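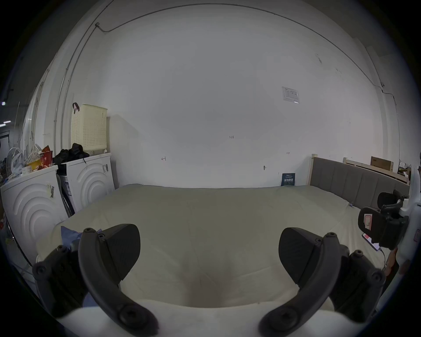
Flundell Fund - Interim Progress Report
Project: Reducing Water and Energy Use in Shared Lodging Laundry, Venard Residences
Report submitted 17 August 2018

1. Status

The project is on schedule for the metering and wash program work packages and behind schedule for heat recovery. Spending is within the approved budget. No change to the overall end date is requested. One change to the order of work is requested in section 6.

2. Background to this period

Venard Residences provides furnished rooms on stays of one week to six months. Bed linen, towels and blankets are washed at the Pongsiri laundry building, which also takes the residents' coin-operated loads. The grant covers submetering, revised wash programs, a drain heat recovery unit, and a review of how often linen needs to be changed between stays and during them.

The previous report noted that hot water for the house laundry and for the resident machines was drawn from a single line and could not be separated. That has been corrected. The line was split in the spring and each branch now has its own meter.

3. Metering

Submeters are installed on hot water, cold water, gas and electricity. Readings are logged by the Flidasier software every 4 minutes and exported to a spreadsheet each night. The logging interval was originally longer, but short rinse draws were being missed and the totals did not match the utility meter. Agreement with the utility meter is now acceptable on all branches except cold water, where a small steady difference remains. A leaking fill valve on one of the older washers is the likely source. The valve has been ordered.

Data gaps occurred on two occasions after power interruptions. The logger did not restart by itself. A setting has been changed and the fault has not come back, though the building has not lost power again since the change, so the fix is untested.

4. Wash programs

A total of 433 house loads were run under the revised programs during this period. The revised programs use a lower main wash temperature for sheets and colored items, and drop one rinse from the towel cycle. Pillow protectors and anything marked as soiled remain on the original hot program.

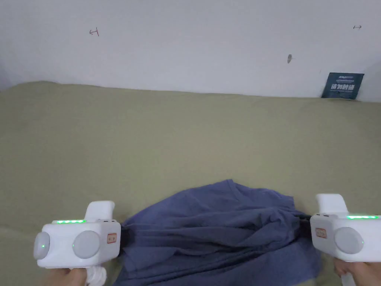 Blue-gray cloth on a bed with an olive-green sheet.

Hot water use per load fell to 71 percent of the baseline figure. Gas use fell by less than this, as expected, because the dryers account for a large part of the gas and were not changed. Rewash rates were tracked by batch. They rose in the first few weeks, mainly for towels, and then returned to the level recorded before the change. The early rise is put down to overloading - the load charts posted on the machines still gave the old weights. New charts are in place.

Detergent dosing was adjusted once. Hard water scale on the heating elements is being checked monthly and no increase has been seen.

5. Linen change intervals

Guests on longer stays were previously given a full linen change twice a week whether or not they wanted one. A trial of a weekly change, with extra sheets available on request, began in the east building. The trial covers 200 stays. Requests for extra sheets have been low and are concentrated in the warmest weeks. Comment cards show no clear difference between the trial rooms and the others, but the return rate for the cards is poor and little weight should be placed on them.

Bottom sheets wear out first at the corners, and blankets show pilling before any loss of strength. Replacement records will be added to the next data file.
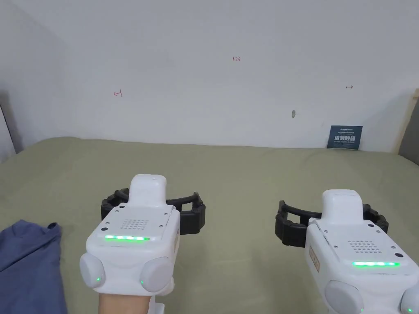 6. Heat recovery

The drain heat recovery unit was delivered late and with the wrong pipe fittings. The supplier has replaced the fittings at no charge. Installation requires the drain line to be shut for two days, and the laundry cannot close during the summer peak. We request approval to move installation to November and to bring forward the dryer airflow survey, which needs no shutdown.

7. Mattress protection

Washable protectors were added to the scope at the last review, on the grounds that a protector is cheaper to launder than a mattress is to clean. Two weights of protector are being compared for drying time. The heavier one holds more water after spinning and needs a longer dryer cycle. Fit has been satisfactory on all mattress depths in use.

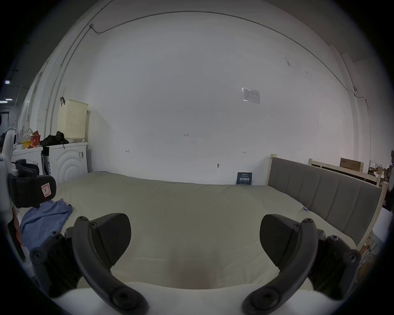 Cream mattress without bedding.

8. Next period

- Replace the fill valve and recheck the cold water balance
- Complete the dryer airflow survey
- Finish the linen interval trial and tabulate requests by week
- Select one protector weight
- Install the heat recovery unit, subject to approval of section 6

The expense statement and meter exports are attached separately.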